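Caught Shigeru Kudo between flights, so this is short. He got back from Brikalau on 06/09/2021, his second service trip with the Drava team, and he was still tired.

"Five of us in one van," he said. "No AC. You get to know people fast."

They were there to help at the day school up the hill, 39 kids, most of them under ten. Mornings were painting and fixing desks. Afternoons were games, reading, a lot of soccer. Kudo says he lost every match.

"They don't let you win becuase you're a guest. I respect that." 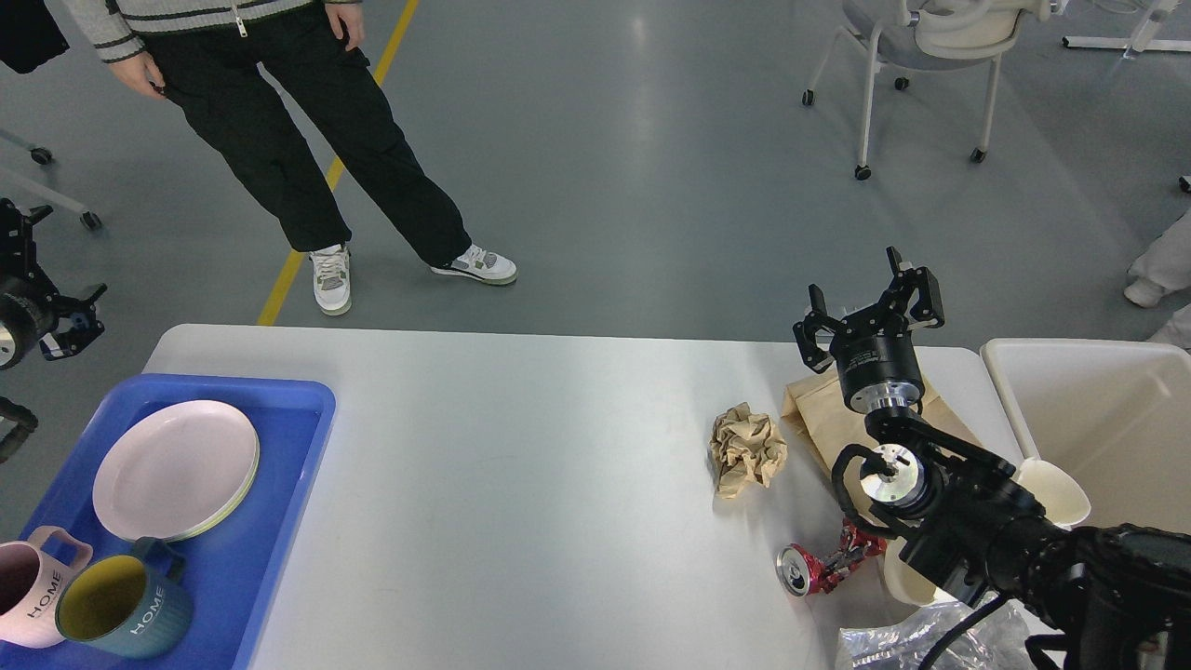 What did the team do for meals?

Lunch was at the school with the kids, rice and beans mostly, and dinner was back at the guest house with whoever was cooking that night.

Kohei Nakajima led the group, his third year doing it. He raised $3000 before they left, most of it for books and a new water tank. The tank came 2 days late. "Kohei didn't sleep," Kudo said. "Walked up and down the road waiting on that truck."

Hardest part? Leaving, he said. One boy asked him when he'd be back and he didnt have an answer yet. He does now. January, if the bookings hold, and this time they want to go on to Zaren as well and see the clinic there.

Anyone who wants to come along should talk to Kohei. Bring work gloves.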